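Chapter 5: Shared Screens and Shared Cameras
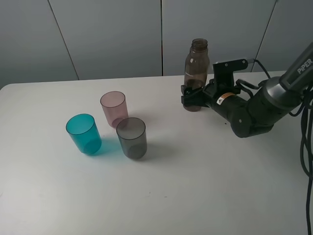

11 min read

A game for one player has one point of view to manage. Once a second player joins on the same television, the designer must decide what the camera follows, how far apart the players may move, and what happens to the one who falls behind. This chapter covers the three methods in general use and the problems each one brings.

5.1 Terms

A shared camera shows all players in a single view. A split screen gives each player a separate view of the same level. A switching camera begins as a shared camera and divides when the players move past a set distance. In this book that distance is called the break length, after Nyaga, and it is measured in character widths so that levels drawn at different scales can be compared.

The leash is the rule applied to a player who reaches the edge of a shared view. A hard leash stops the player at the edge. A soft leash slows the leading player and lets the camera drift. A return leash removes the trailing player and places the character beside the leader, usually with a short delay.

5.2 The shared camera

The simplest shared camera points at the average position of all active players. It works well on flat ground and poorly on ladders and long drops, where one player can pull the view away from a jump that another has already started. Antunes proposed a weighted average in which a player in the air counts for more than a player standing still. The weight is removed on landing, over several frames, to avoid a visible jerk.

Zoom is the second control. Pulling back keeps everyone in view but makes the characters small. In Clidthorpe, the cooperative platform game used as the main case in this chapter, a character is never drawn shorter than 80 pixels on the reference display. When the zoom reaches that limit, a return leash takes over. The first build used a hard leash, and testers in the June sessions reported that they were being held back by their partners – a complaint that rarely came up after the change.

5.3 Cost

A split screen draws the level once per view. Enemies, moving platforms and physics are still updated once, so the added cost falls mostly on rendering. Section 5.6 gives the frame times recorded by Akgül for two and four views, and Table 5.2 lists the settings used.

Before reading on, review the material on scrolling in Chapter 3, in particular the dead zone. The exercises at the end of this chapter assume a working single-player camera. Exercise 13 also requires a second controller, or a keyboard mapping that two people can use at the same time.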